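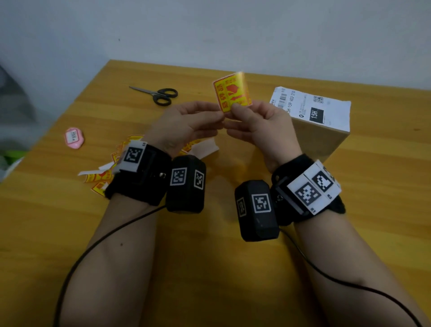
What makes the wrist pose jump when the two hands come close together?
The solver is swapping between marker faces whose stored offsets don't agree. When the wrists turn inward, the side faces of the modules come into view, and any error in their calibration shows up as a step in the recovered pose.

Ticket 1251
Component: Zoron wrist tracking, pose solver
Reported by: Amber Brouwer, Kedthorpe
Status: resolved, one follow-up open
Task set: bimanual peel and place, stickers

Reported behavior
Wrist trajectories on the sticker task show steps of up to 18 mm in a single sample, always while both hands are raised and holding the same sticker. Reaching and placing segments are clean. The steps are in the raw solver output, before smoothing. Policies trained on this set close the gripper early or drift sideways during the peel. The box folding set, recorded with the same cuffs, doesn't show it.

Setup
Each cuff has a label panel on top and a box module on the inner side. The left panel has one marker, the right panel has two. Each module has one marker on the front face and one on the side face. All of them are solved as one rigid body per wrist, using the offsets in the Schnyder calibration file. Head camera only, no external cameras.

Log

1. Checked timing first. Camera and module clocks agree to within one sample over a full session. Not the cause.

2. Replayed 50 episodes with smoothing off. Steps present in 41 of them. Every step lines up with a change in the set of detected markers. No step occurs while the set stays the same.

3. Split the steps by wrist. Left is worse. That fits the layout, as the left panel carries a single marker and the module faces have more weight in the solution.

4. Disabled the side faces in the solver. Steps gone, but tracking drops out for up to 250 ms when the wrist rolls and the panel turns away from the camera. Not usable for this task. Reverted.

5. Solved each face separately on a static recording, wrist held still on the table. Panel and front face agree. The left side face is off by 2.1 degrees in yaw. The right side face is off by 0.6.

6. Compared the calibration file against the module drawings. The file still has the side face offsets for the old module shell. The new shell is deeper. Front face values had been updated, side face values had not.

7. Wrote new side face offsets and reran the 50 episodes. Largest step is now 4 mm. Steps remain in six episodes, all on the left wrist.

8. Looked at the six. In each one the solver is down to a single small face seen at a shallow angle and picks the mirrored solution for a few samples. This is the usual ambiguity for a flat square marker and has nothing to do with the offsets.

9. Added a check: with only one face visible, keep the candidate closer to the pose predicted from the module's inertial data. Reran. No steps above 2 mm in any episode.

Comment from A. Brouwer, Wednesday
Retrained the Onix baseline on the reprocessed set with the same seeds and the same schedule. Peel success went from 22 of 40 to 33 of 40. Early closing is gone in the rollouts I checked. Sideways drift is smaller but still there on stickers that curl as they come off the backing. I don't think that part is tracking. Please don't fold it into this ticket.

Reply
Agreed. Curl moved to its own ticket under policy.

Changes made
Side face offsets corrected in the Schnyder file for both wrists.
Single-face disambiguation turned on by default.
Solver now writes the list of faces used for every sample, so this can be found with a query next time.
Calibration script stops with an error if the shell version in the file doesn't match the one entered at session start.

What to do with existing recordings
Raw video and inertial data are intact, so nothing needs to be recorded again. Sessions made with the new shell need to go through the solver once more. Sessions with the old shell should keep their old calibration file. Don't mix the two in one batch, as the script reads one file per batch.

Open
A second marker on the left panel, to match the right. Needs a wider label and a new panel drawing. Amber to send dimensions.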